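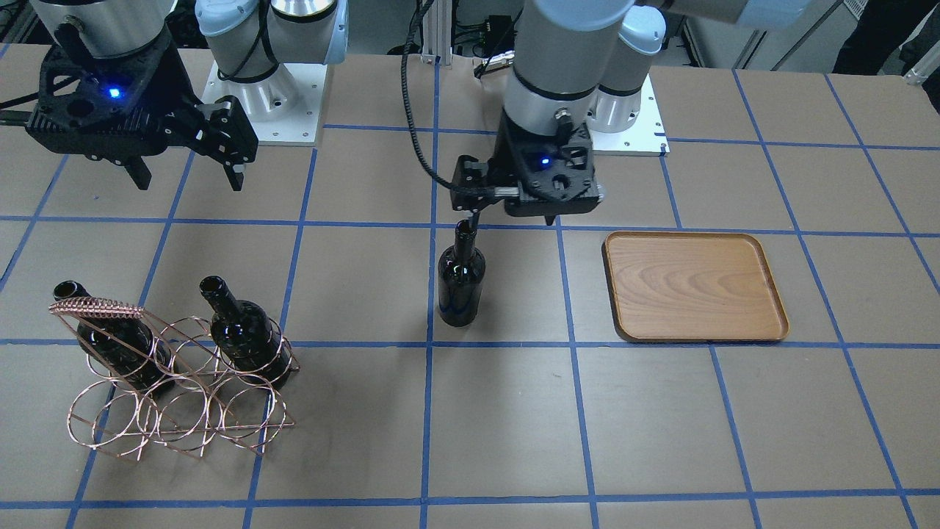 The kids figure out the line before the parents do, according to one mother who wrote to us after our spring piece on youth karting at Jeltow. Her son was braking too late for Turn 2 all last season, she added, and he fixed it himself by walking the track with his helmet off.

Track walks are free at Jeltow, and few families use them. The gate opens an hour before practice. On the club's opening weekend there were 60 entries, and only a handful of drivers were out on foot when the first engines were being warmed up.

The track is short, with 6 corners and one real straight. Rental karts run the same layout as the junior classes, so times are easy to compare. Most newcomers start in the Meireles Cup, which uses sealed engines and a single tire. A set has to last two race weekends, and scrubbing them in gently on the first day matters more than most setup changes.
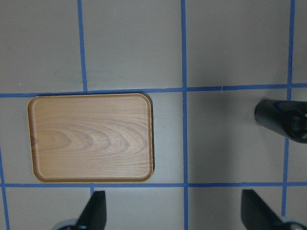

Costs add up fast all the same. Entry for a weekend is $50 for members, and a used chassis in fair shape starts well above that. The Skimiter frames sell quickest in the paddock, mainly for the seat mounts, which can be moved without drilling. A family that shares a trailer with another team can save $300 over the season on towing alone. 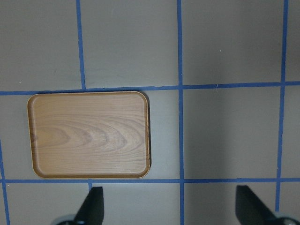
Does a first-year driver need a kart of their own? Renting through the club until May is enough for most, and the school karts at Bonudau can be booked for test days too.

Registration for the second round closes a week before the race. Late entries start from the back of the first heat.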